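Clorenberg: Unterhaltungsbaggerung im Vorhafen beginnt mit Schneidkopfsaugbagger „Ustum“

Die Hafengesellschaft Clorenberg hat den Auftrag für die Vertiefung und Unterhaltung des Vorhafens an das Nassbaggerunternehmen Hostanis vergeben. Die Arbeiten beginnen am Donnerstag mit der Einrichtung der Spülleitung. Zum Einsatz kommt der Schneidkopfsaugbagger „Ustum“, der nach einer Werftliegezeit mit einer neuen Unterwasserpumpe ausgerüstet wurde.

Gegenstand des Auftrags ist die Wiederherstellung der Solltiefe im Zufahrtsbereich und vor den beiden östlichen Liegeplätzen. Die letzte Peilung mit Fächerecholot ergab dort Auflandungen, die den zulässigen Tiefgang einlaufender Schiffe einschränken. Der Baugrund besteht im oberen Horizont aus schluffigem Feinsand, darunter steht örtlich verfestigter Mergel an. Für diesen Bereich wird der Schneidkopf mit Meißelzähnen bestückt, im Feinsand wird mit Breitzähnen gearbeitet.

Das Baggergut wird über eine 728 Meter lange Schwimmleitung zum Spülfeld am Nordufer gefördert. Eine Zwischenpumpstation ist nach Angaben des Auftragnehmers nicht erforderlich. Der Übergang zur Landleitung erfolgt über eine schwenkbare Kupplung, die Wasserstandsänderungen im Vorhafen aufnimmt.

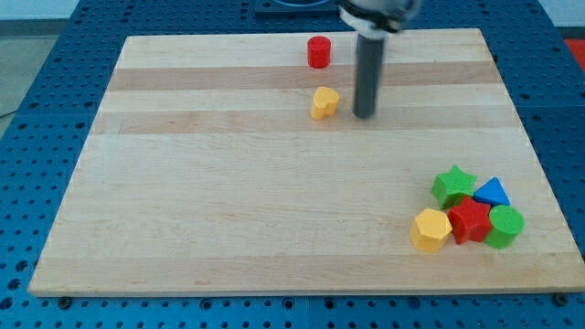

Das Spülfeld ist in zwei Polder unterteilt, die im Wechsel beschickt werden. Während der eine Polder befüllt wird, setzt sich das Material im anderen ab. Das Rücklaufwasser wird über Mönche mit verstellbaren Staubohlen abgezogen und vor der Einleitung auf Trübung und Sauerstoffgehalt untersucht. Bei Überschreitung der Grenzwerte wird die Förderung unterbrochen, bis die Absetzzeit im Polder ausreicht.

„Maßgebend für die Tagesleistung ist die Aufnahmefähigkeit des Spülfelds, die Pumpe hat Reserven“, sagte Projektleiter Aigars Priedītis von Hostanis. Man werde die Gemischdichte im Mergel bewusst niedrig halten, um Ablagerungen in der Leitung zu vermeiden. Die Dichtemessung erfolgt radiometrisch an Bord, der Durchfluss wird magnetisch-induktiv erfasst. Aus beiden Werten berechnet die Bordsteuerung fortlaufend die Feststoffproduktion.

Die Steuerungstechnik stammt von der Firma Hoxha. Sie regelt Windengeschwindigkeit und Schneidkopfdrehzahl in Abhängigkeit von Drehmoment und Unterdruck an der Saugseite. Steigt der Unterdruck über den eingestellten Wert, wird die Schwenkgeschwindigkeit selbsttätig reduziert. Die Position des Schneidkopfs wird per Satellitenortung mit Korrekturdaten bestimmt und dem Baggermeister im digitalen Geländemodell angezeigt.

Für die Dauer der Arbeiten gelten im Vorhafen Einschränkungen für die Schifffahrt. Die Durchfahrtsbreite wird durch die Seitenanker des Baggers verringert, Begegnungen sind im Baustellenbereich untersagt. Der Verkehr wird durch die Hafenzentrale wechselseitig geregelt. Die Schwimmleitung ist nachts befeuert, im Bereich der Querung wird sie auf die Hafensohle abgesenkt. Sportboote benutzen die westliche Zufahrt.

Als Bauzeit sind 19 Wochen angesetzt. Darin enthalten sind fünf Wochen für die Arbeiten unmittelbar vor der Kaimauer, wo ein Stelzenponton mit Hydraulikbagger das Restmaterial aufnimmt. Der Schneidkopfsaugbagger muss dort einen Sicherheitsabstand zur Spundwand einhalten. Nach Abschluss jedes Abschnitts wird eine Kontrollpeilung durchgeführt, die zugleich Grundlage der Abrechnung ist.

Vlasta Vlček, Leiterin der Abteilung Wasserbau bei der Hafengesellschaft, verwies auf die Abstimmung mit dem Umschlagbetrieb. Beide Liegeplätze würden nacheinander gesperrt, ein Platz bleibe durchgehend nutzbar. Über die spätere Verwertung des entwässerten Sandes ist noch nicht entschieden. Geprüft wird der Einbau in die Hinterfüllung der geplanten Kaiverlängerung.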